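# The Second Life of the Boarding House

For most of the last century, the town of Emden had more rented rooms than rented houses. Workers at the Flatard mill arrived alone, stayed for a season or for thirty years, and lived behind a single door with a bed, a table and a shared bathroom at the end of the hall. When the mill closed, the boarding houses followed. Some were divided into apartments. Others were left to the weather.

They are now coming back. The town has issued permits for 20 shared houses under an ordinance adopted two years ago, and a further group of applications is under review. The largest of the approved buildings, the former Olivares Hotel on Canal Street, has 79 rooms. It reopened in May and was fully let before the end of the summer.

The reasons are familiar to any town of this size. The hospital has expanded, the community college has added evening programs, and the supply of small apartments has not kept pace with either. A studio in the center of Emden now rents for more than many hospital aides and kitchen workers can pay. A room at the Olivares costs $116 a week, with heat, water and electricity included. Tenants sign for one month at a time.

Shared houses were long regarded as a problem to be managed. The zoning code of the 1960s limited the number of unrelated adults who could live at one address, and later amendments required a parking space for every bedroom. The effect was to make a new boarding house nearly impossible to open and an old one very expensive to repair. The new ordinance removed the parking requirement within half a mile of a bus stop and replaced the limit on unrelated adults with a limit based on floor area. It also set standards that the older houses never had to meet. Every room must have a window that opens, a door that locks from both sides and its own electrical circuit. There must be one full bathroom for every five tenants and one kitchen on each floor.

Zuden Housing, the nonprofit that owns the Olivares and four smaller properties, supported most of these rules and opposed one. Its objection concerned the kitchens. The organization argued that a single large kitchen on the ground floor would be easier to clean, safer in a fire and more likely to bring tenants into contact with one another. The town did not agree, and the building was finished with a kitchen on every floor. Tenants appear to be divided on the matter. Those who work nights prefer a stove close to their own door. Those who cook in the early evening have taken to carrying their food down to the lobby, where there are long tables and better light.

The rooms themselves are modest. The smallest measures nine feet by eleven, and the furniture is supplied: a bed, a wardrobe, a chair and a table. Much of it was bought secondhand when a residential school near Flatard closed its dormitories – a purchase of more than 600 pieces that still fills part of a storage building behind the hotel. Walls were repainted where the budget allowed. The money went first to the roof, the boiler and the wiring, all of which had failed inspection, and many surfaces show their years.
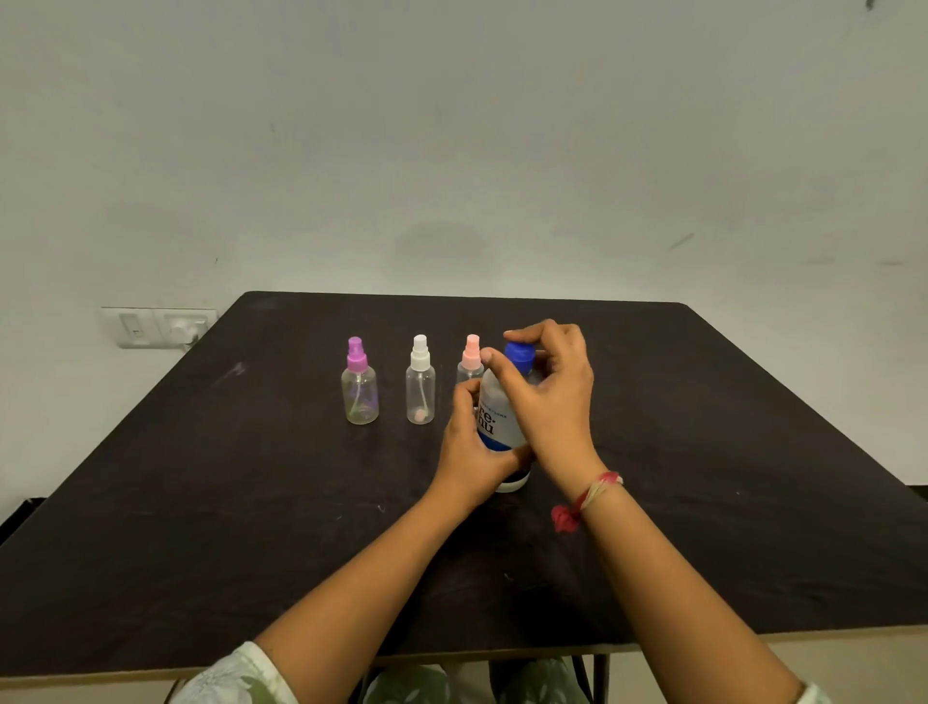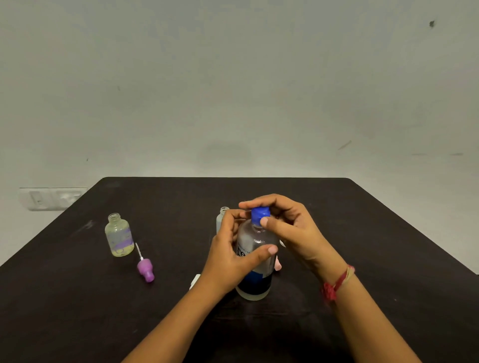

Not every neighbor has welcomed the change. At public hearings, residents of the streets behind the canal raised concerns about noise, trash collection and the short length of the leases. The town responded by requiring a manager to live in any house with more than 12 rooms, and by making each permit subject to renewal after three years. Complaints since the Olivares opened have mostly concerned delivery vans, which stop in the bicycle lane on Canal Street because the hotel's old loading bay is too narrow for them. Plans to widen it are before the town engineer.

A larger question is what happens as tenants grow older. The boarding houses of the mill years held many people who had expected to stay a few months and were still there at retirement, often on upper floors they could no longer reach with ease. The Olivares has one elevator, installed when the building was a hotel, and it serves only the front wing. Zuden Housing has reserved the ground-floor rooms for tenants over sixty and is seeking a state grant for a second elevator. A decision on the grant is expected in the spring, when the first of the smaller houses will also come up for inspection.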